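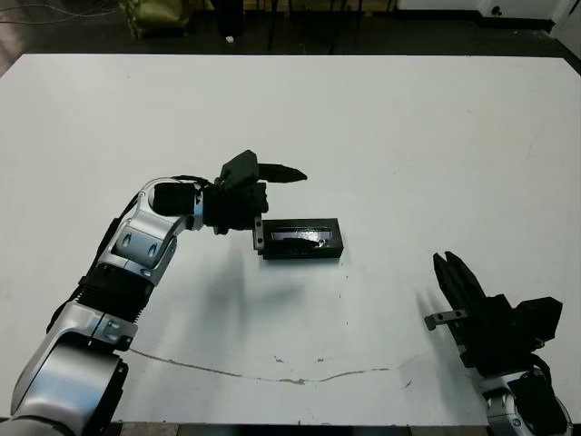

20 May 2020
Omham cell, bimanual teleop, box task

Carried on with the black box set. Left arm takes the end of the box, right arm stays parked with the gripper up until the operator calls for it. Operator for the morning was Thongchai, I ran the recorder and did resets.

Settings same as the last block except:
- left gripper force limit down one step
- leader arm gravity comp retuned at the elbow (was sagging when the operator let go)
- head camera exposure locked, auto was hunting whenever an arm crossed the white table

Control delay on the left side set to 2,000 ms timeout before the follower freezes. The old value of 1,150 tripped twice on network hiccups and threw away good takes. No trips since the change.

Episode index started at 1,809 and stood at 2,082 when we stopped for lunch. Index includes aborted takes, which still need to be flagged. Do not train on the raw range.

Notes on the demos:

Approach from the left with the finger almost level works better than coming down from above. From above the operator loses sight of the fingertip behind the gripper housing and starts to probe. Those takes have a long stutter just before contact and the policy copies it. We had the same trouble in January with the Kerari trays.

Thongchai tends to pause after closing the gripper to check the view. Asked him to keep the pause short and of even length. If it varies, the model has no cue for when to move on.

Right arm idle pose: keep it the same every time. In the early takes it drifts by a few degrees because the leader was left resting on the operator's knee. Added a check to the recorder that refuses to start if any right joint is outside tolerance. The check reads the follower joints, not the leader.

Hand guiding tried on the left arm for comparison. Smooth paths, but the person's arm and sleeve are in the camera view for the whole motion, so only the joint data is usable. Dropped it for this task. May still be worth it for waypoints in the Dultisport job.

Wrist cable on the left forms a loop over the elbow side. Watch it on large wrist rotations. Retie before the next block.

To do:
- flag aborted takes
- replay ten random episodes open loop and compare box end position
- copy recorder config to the Thongdee machine
- ask Kaewsai for his leader arm offsets, mine are from before the retune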